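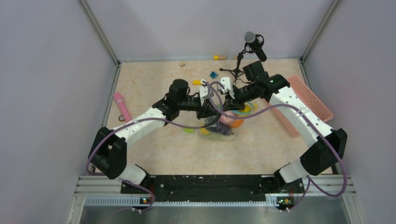

Mottled beige, stone-like top with pale lavender-grey panels behind and at the sides

Pale marks on a beige worktop near the sink — limescale or etching?

Posted by hevdale_kitchens_no on 16 June 2026

We moved in last December and the worktop is a speckled beige stone of some kind. The previous owners left no paperwork. There are dull rings beside the tap, and washing-up liquid doesn't shift them. I want to know what the top is made of before I put anything stronger on it. The run is 172 cm long and I'd like to keep it.

Ponce
Try a drop of water on a clean bit out of the way and leave it for 6 minutes. If the patch goes darker, the stone is porous and wants sealing. If it just sits there, it's either sealed already or a resin composite. Don't use vinegar until you know. It will etch marble or limestone and you can't wipe that off, it has to be repolished.

Run a fingernail over the rings too. Limescale feels slightly raised. Etching feels level or a bit rough.

Vidura
Mine was limescale. Plastic scraper held flat, warm water, dry it afterwards. Took two goes.

illcombe_53
Agree about the vinegar. I'd add that lemon cleaners are just as bad and plenty of kitchen sprays have citric acid in them, so read the back of the bottle. If it does need sealing, let the top dry overnight first and buff off whatever hasn't soaked in — otherwise it dries sticky and you'll be worse off than with the rings.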